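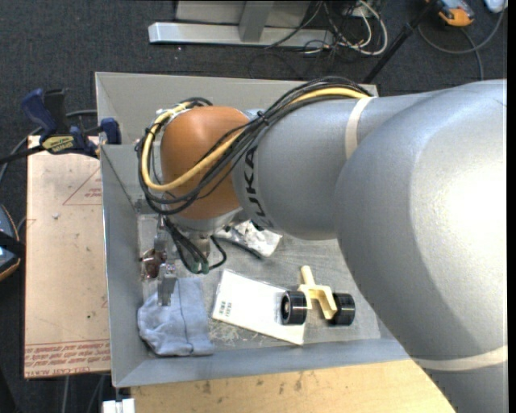
I bought the Pritimden bin for our student robotics club back in April, and I've been meaning to write this up ever since, because when I was shopping for one I could hardly find a word about it from anyone who'd used it for a whole season of bin picking (plenty from people who keep bolts in theirs!).

**Pritimden sloped-wall metal bin, gray, $238 from Hundwood**

Our club at Brellside has nine students and one very large KUKA arm, and the bin is where most of our evenings go. You fill it with a mix of things, the arm reaches in, and you find out how good your code is. We put in folded cloth, flat packages in clear plastic, a crumpled silvery bag, and a set of black wheels on a yellow fork that Napaporn loves and everyone else dreads.

What I like best is the slope of the walls. Our old bin, a Buzatu, was straight-sided, and the wrist would come down near a corner and run out of room long before the fingers got to anything. With the walls leaning out you get that little bit of extra space, and Uchenna was able to throw away a whole page of corner rules he'd written. He was so pleased! The plain gray is kind to our vision code too, though cloth in a bluish gray is still hard for it to pick out, and I can't really blame the bin for that.

Now for the grumbles. The floor scuffs, and it scuffs early. Ours was mottled and scratched well before the 681st logged pick, and Danica had to retake all her background shots. The bin also slides if you bump it, so please budget for a good bar clamp. And it's loud, oh my goodness, when a finger touches bottom.

Hundwood shipped it in 13 days with one dented corner, which Raili tapped flat with a mallet, and they knocked a bit off the price without any fuss when I wrote to them.

Four stars from me. I'd buy it again, and I've asked for a second one for the fall so the newer kids can practice by hand.

— Helmi Halonen, club advisor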